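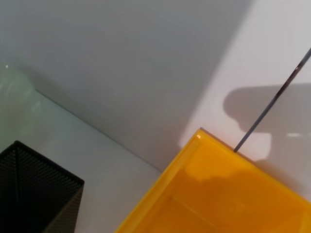
Slide 1 – pale background, yellow container

Okay, hi everybody. Wait for the stragglers, then start.

So I want to talk about packing for a long motorcycle trip, and mostly about how badly I did it the first time. I rode from Urthorpe to Gagnon and back in September, 2,834 miles on the odometer, and I left home with 31 pounds of stuff strapped behind me. By the second night I'd mailed a box home (ask who's done this, there's always a few hands!).

Weight first. Put the heavy things low and forward, close to the seat. I had my tools way up top in the tail bag and the bike felt awful in crosswinds – tell the bridge story here if we're on time.

Then rain gear. Keep it where you can grab it without unstrapping anything. I learned this outside Skamex at five in the morning, in my pajama top.

Inês Leitão gave me her list and it has 23 items on it, socks included. I've cut mine down to roughly that and I still carry too many T-shirts. Copies are by the door, please take one.

Fuel stops: the long gap is after Plolus. Fill up there even if you've got half a tank.

Skip the camp stove part if it's past 8:30. Questions, then the route map.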